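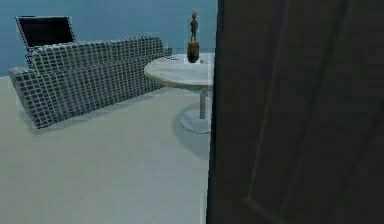

Where Do People Sit? My Project on the Common Room at Prinley Hall

Final report, 18 May 2018

Why I picked this

I live in Prinley Hall, and I walk past the common room at least four times a day. Most of the time it has one person in it, maybe two, and they're as far apart as they can get. Meanwhile the stairwell outside the laundry is packed with people sitting on concrete steps with their laptops! That bugged me all fall. So when we had to pick a topic for Everyday Spaces, I knew right away what I wanted to look at: how people choose a seat, and whether moving the furniture changes who stays.

My first proposal was way too big (I wanted to do every dorm on campus, plus the library, plus the coffee place). I got it back with "pick one room" written across the top, and that was good advice.

What I read first

There's a lot of writing out there about seating in public places. The bits I used most were about people liking to have something solid behind them, and about corners being easier for talking than straight lines. Two people on a long couch have to twist to look at each other. Two people at the corner of a table don't. I tested this on my roommate's patience for a whole evening and I'm convinced.

I also read a bunch of furniture catalogs, which was more fun than the articles. Furnen has a whole section of sofas for waiting rooms and dorms, and they love a busy pattern. I used to think those fabrics were just ugly. Now I think there's a decent argument for them, because a busy print hides a coffee spill a lot better than plain beige does. It also makes a big sofa look even bigger, so you have to be careful in a small room.

How I did it

I watched the room in the evening through most of April. Every time somebody came in and sat down, I wrote down which seat, whether they were alone, and how long they stayed. I didn't write down names or what anyone was doing beyond "reading," "talking," "phone," or "eating." I put a notice on the door so people knew, and I sat in the same spot by the window every time so I'd mess things up the same amount each night.

I did this for two weeks with the room the way it was, and two weeks after I moved things. The old layout was everything pushed flat against the walls, like a school dance. For the new one I turned the long couch on a diagonal, pulled two chairs in to face it, and put the low table where people could reach it from all three. I got permission first (this took longer than the moving).

I kept my notes in Gitidix, a free spreadsheet thing, and ended up with 2118 minutes of sitting to add up. My budget was zero dollars.

What I found

I logged 31 separate sits by people who came in groups, and all but four of those were after the move. I really didn't expect it to be that lopsided! Before, groups would come in, look around, and go right back out. After, they'd drop onto the couch and the chairs and stay put.

People on their own were a different story. They liked the old layout better, or at least they stayed longer in it. The chair in the back corner was the clear favorite in the first two weeks, and when I pulled it out into the group, the solo readers mostly quit coming. One of them left a sticky note on my notice that said "put the chair back." Fair enough.

The other surprise was the table. I figured it was just there to hold cups, but once it was in reach, eating went way up and phone time went down a little. I can't say the table did that by itself, since the couch moved on the same day. If I did this over, I'd change one thing at a time.

Problems

Midterms landed right in the middle of my first two weeks, so some people were probably at the library. The heat was also out for two nights. And I was in there the whole time with a notebook, which has to be a little weird for everyone.

What I'd do next

I'd leave the diagonal couch and put the corner chair back where it was, facing out, with a lamp. Then I'd watch for another month. I'd also like to try the lounge in Breathnach, the building across the lawn, since it's long and skinny and has a door at each end. My guess is that people walking through would bother the sitters a lot more than they do here.

The raw tables and my floor sketches are in the appendix. The sketches are not to scale.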